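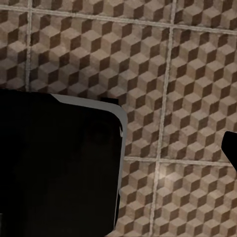
Notice to Residents of Farden House

1. The Lift

The Residents' Office writes further to its letter concerning the lift. The lift remains in service between the ground floor and the fourth. Residents of the fifth are reminded that the button marked 5 has been removed at the request of the insurers, and that pressing the space where it was will have no effect.

2. The Piano

The Office has received 128 letters on the subject of the piano, of which 127 were written by Miss Rattana Luangrath of the second floor. The remaining letter was from the late Mr Boersma, to whom the piano belonged, and was found inside it by the tuner. It reads, in full: "To be played on Sunday, by whoever is least good at it."

The Office took advice. The solicitors were of the view that the letter, being unsigned and addressed to no person, could not be regarded as an instruction. Miss Luangrath was of the view that it could. She has since played the piano each Sunday at three o'clock, and the Office accepts that the condition has been met.

3. The Top Flat

The top flat has now been vacant since August. Mr Wiroj Prasertsri, who held the tenancy for many years, left the keys in an envelope at the desk together with 240 pounds in notes and a request that the sum be spent on the stairs. The Office has inspected the stairs and found no fault in them.

Prospective tenants should note that the bathroom lies under the slope of the roof and that the ceiling is low over the toilet. The rent is 465 pounds a month. Mrs Ketsara Wongsuwan has viewed the flat four times and on each occasion has asked to be left alone in it for a few minutes. The Office agreed. It understands that she and Mr Prasertsri were once to have been married, and does not consider this a bar to tenancy.
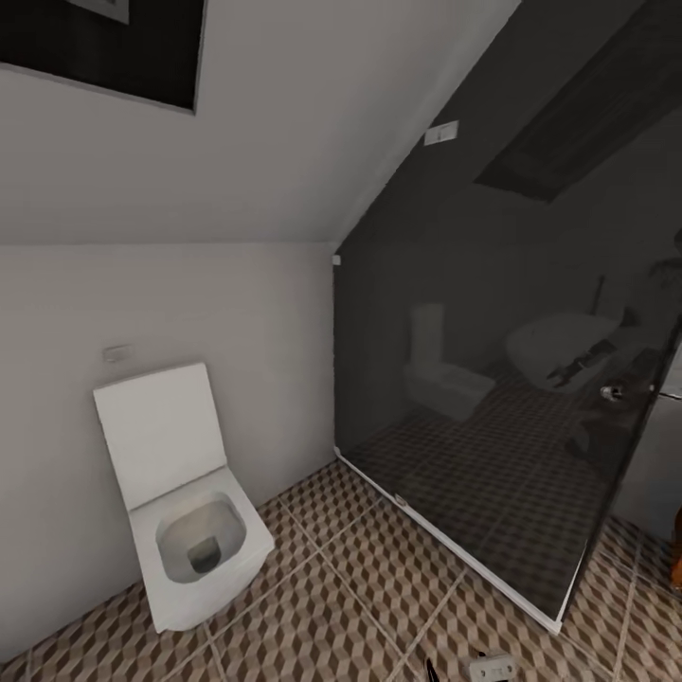 4. The Stairs

Following the matters set out in item 3, the Office has reconsidered the stairs. A handrail will be fitted on the left-hand side from the fourth floor to the fifth, Mrs Wongsuwan having mentioned her hip. The cost is 400 pounds. The Office will meet the difference from the fund for sundries.

Mr Prasertsri has been informed in writing at his sister's address. His reply asked only whether the rail would be on the left.

Kanyarat Jaidee
For the Residents' Office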